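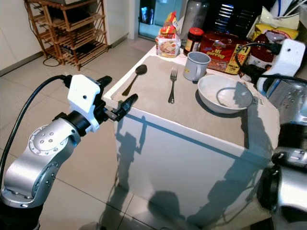

Hex bolts and screw heads on round joint housings.

Small Fasteners: Tightening, Cleaning and Storing
2 Apr 2021
By Milagros Montes

Most stripped screws are damaged by the wrong driver. Test the fit before applying force. The tip should fill the recess and stand upright without being held. If it rocks, go up one size. Inch and metric hex keys are close enough to be confused, so keep them on separate rings and mark one ring with tape.

Tightening a ring of screws

Start every screw by hand, two full turns, before using a tool. Bring them all to light contact, then tighten in a crossing pattern. Going straight around the circle pulls the cover to one side and can pinch a gasket. Make two passes. Use the short arm of the key in the socket for the first pass and the long arm for speed only when the screw is free of load.

Thread locker goes on clean, dry threads. One drop is enough for small sizes. Leave overnight before putting the part back in use.

Cleaning brushed metal

Wipe along the grain with a damp cloth and a little dish soap. Rinse the cloth, wipe again, and dry at once. Do not use steel wool on aluminum. For grease around bolt heads, use a cotton swab with 90 percent rubbing alcohol and keep it off painted parts and clear plastic.

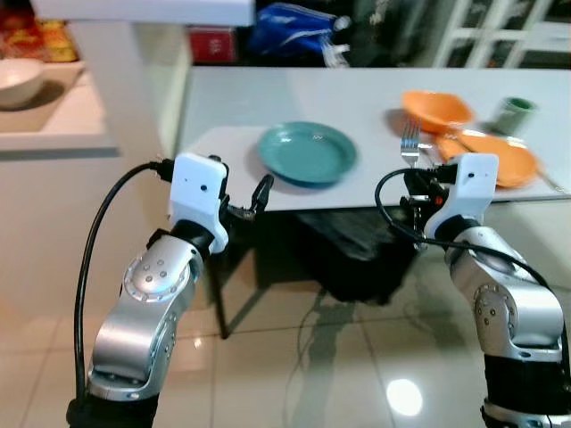 White table, teal plate.

Holding loose parts

A plate with a raised rim keeps screws from rolling off the bench. Pick a color that contrasts with the hardware. Lay screws out in the order removed, longest at the top. If lengths differ, push each one through a piece of cardboard marked with its position.

For storage, sort by thread first and length second. Label the front of the drawer, never the lid. I went through 528 loose screws in December and threw out every one with a worn recess, 84 in all. Replacements cost less than drilling out a stuck one.

Contact | © 2021 Flundness Workshop Notes | Back to top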